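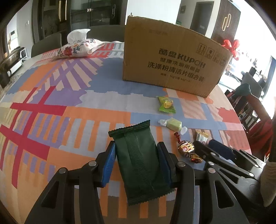
Mitra reckons you should never put the chocolate ones in first, they only get squashed under everything else. She told me that on the phone at eight this morning, before I'd had any tea, and then she told me again when I said the box was going on the round table and I was starting without her.

So, October 8, 2026, and the great sweet box is under way! I do this every autumn for Farzad, who has been up at Penness for work since January and says the shop there sells four kinds of biscuit and a lot of batteries. Last year I used a shoebox and it was a disaster (the lid came off at the sorting office, or that's what the card said, and he got half a box and a very polite apology). This time I've got a proper big cardboard one. It's a bit creased but it's got plenty of life in it, and the flaps tuck down inside so you can get your whole arm in.

I put the mad tablecloth on first. Orange, purple, red, stripes going everywhere — Mum bought it and none of us has ever admitted to liking it, but I do like it, I've decided. The trouble is that you put a sweet down on it and it vanishes. I lost a toffee for ten minutes this afternoon and it was sitting right in front of me on a purple bit.

Then everything came out of the carrier bags. The fruit ones in the green wrappers, the pale green ones in the clear twists, the gold ones with the round label that I always think look like something off a Christmas tree. And the dark green snack packets, which are really for Farzad and not for sharing, though I know perfectly well he'll share them. He can't help himself. He once gave away an entire birthday cake on a train.

I bought most of it at Ghaffari, where they still weigh things out for you, and came away with 559 grams of mixed when I'd asked for half a kilo. I never argue with that sort of mistake. Behrouz was on the till and threw in a few little packets from the jar on the counter, "for the road", even though I told him the sweets were going and I was staying put. He asked after Farzad's knee. I said the knee was fine, and then realised on the way home that I haven't asked about the knee since the summer, so I must do that.

Packing went slower than I'd planned. I had a whole system in my head, heavy things at the bottom, then the tea, then socks, then sweets poured in to fill up the gaps. Only the socks are still on the airer, so the system fell apart straight away and I ended up trying out arrangements and taking them all back out again. The snack packets go best standing on end along the side, I think, with the crimped bit at the top so it doesn't get bent over. The loose sweets go wherever there's a hole. The chocolate goes last. (Yes, Mitra.)

Had a gold one to check they were all right. Had another one later on. They're all right.

Taner rang in the middle of it to ask if I'd got a spare key for the shed, which I hadn't, and then stayed on the line for ages talking about his boiler. I got quite a bit done with the phone under my chin. He wants to put a jar of his pickled chillies in the box and I said absolutely not, not next to the socks, and he went a bit quiet. I'll have to ring him back tomorrow. Perhaps if it went in two bags, with the lid taped? I don't know. I can just see it.

Still to get: brown tape, a marker that works, the nice tea, a card. I've got a birthday card with a heron on it but his birthday isn't for ages, and I can't cross out the words without it looking mean.

Posting is the other thing. Last time it was £67 for something not much bigger than a loaf, going by the quick service, and I nearly sat down on the post office floor. This one can go the slow way and take its time. Nothing in it will go off, so long as Taner doesn't win about the chillies.

It's gone ten now and the box is still on the table with its flaps in. I had supper on my lap. Must bring the socks in before bed, it's meant to be damp tomorrow, and move the gold ones somewhere I can't reach from the sofa.

3 comments Share Save

Home | Diary | Older entries | About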